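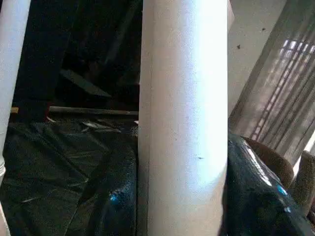 Pirndale Display Column and Cover Sheets

Bronumis – Display and Staging – Columns

The Pirndale is a plain round column for shop windows, craft fairs, school halls and small galleries. It stands on the floor without screws or wall ties and can be used bare, painted or wrapped. White is the stock finish. Other colors are not made to order, but the surface takes ordinary water-based wall paint and most customers who want a color do it themselves.

Columns are sold singly. Cover sheets, caps and base weights are sold separately and are listed further down.

Sizes

Short: 50 cm tall. Used as a plinth for vases, hats, bags and ceramics.
Medium: 80 cm tall. Counter height for most people, and the size most often bought for fairs.
Tall: 200 cm tall. A free-standing upright for windows, entrances and photo backdrops. Must be used with a base weight.

All three heights have the same diameter, so the caps and base weights fit any of them. The tall column ships in one piece. Please check that it will go around your stairs before ordering. We cannot take back a tall column because it did not fit through a door.

Surface

The tube is wound board with a primed white coat. The coat is matte and hides fingerprints fairly well, though it will pick up marks from newsprint and dark denim. Each tube has one seam. Turn it to the back when you set the column up, or cover it with a sheet. Filling and sanding the seam is possible but we don't recommend it, as the filler shows more than the seam does once it is painted.

Light scuffs come off with a dry eraser. Do not use a wet cloth on bare board, and do not stand the column on a wet floor. A coat of paint helps with splashes but does not make the column suitable for outdoor use. We have had them used under a porch in dry weather without trouble – overnight is another matter.

Cover sheets

Cover sheets are cut to wrap once around the column with an overlap. They are useful when you need a clean surface for every event, or when you want to print or draw on something that can be thrown away afterward. The sheets come flat, not rolled. Leave them flat until the day you need them.

To fit one, stand the column upright and hold the sheet against it with the top edges level. Press the middle of the sheet to the column first, then smooth outward to both sides. Fix the overlap at the back with low-tack tape at the top, middle and bottom. If the sheet spirals as you wrap, the top edges were not level at the start. Take it off and begin again. It cannot be pulled straight once it is taped. 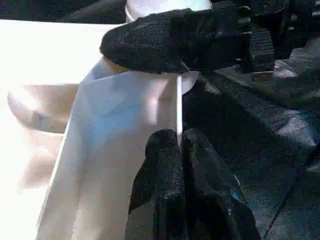 White sheet held against a rounded white form.

For the tall column you will need two people, or one person and a clamp. Wrap the lower half first. The join between upper and lower sheets can be hidden with a paper band or a ribbon.

Sheets can be used again if the tape comes away cleanly. Store them flat under a board.

Caps and base weights

The cap is a flat disc with a lip that drops inside the tube. It is a press fit and needs no glue. Use a cap whenever you are placing something on the column. The top edge of the bare tube is not meant to carry a load.

The base weight is a sand-filled ring that sits inside the bottom end. It is optional for the short and medium columns on a level floor and required for the tall one. In places with children or a lot of foot traffic, use it with every size.

What is in the box

One column
Two end protectors
One small pot of touch-up coat
Instruction leaflet

Keep the end protectors. They should go back on whenever the column is moved or stored, and they are the one part we are asked to replace more than any other.

Storage

Store columns upright in a dry room. Laid on their side for a season they can go slightly oval, and then the cap will be tight. If that happens, stand the column up with the cap pressed in as far as it will go and leave it for a few days. Most recover. Do not stack boxes on top of them.

Ordering and delivery

Orders placed before noon leave our Flutthorpe warehouse the same working day. Short and medium columns go by regular parcel. The tall column goes by van, and the driver will call ahead. Trade customers in the Torres area can collect from the counter, where painted samples of all three heights are on show.

Cover sheets are packed flat between boards. Open the pack on a table and lift the top board straight up – sliding it can crease the first sheet.

The warehouse closes for stocktaking for one week in March. Orders placed that week are sent out when it reopens.

Related items

Pirndale cap, white
Pirndale base weight
Pirndale cover sheets, short, medium and tall
Low-tack tape, 61 m roll
Replacement end protectors, pair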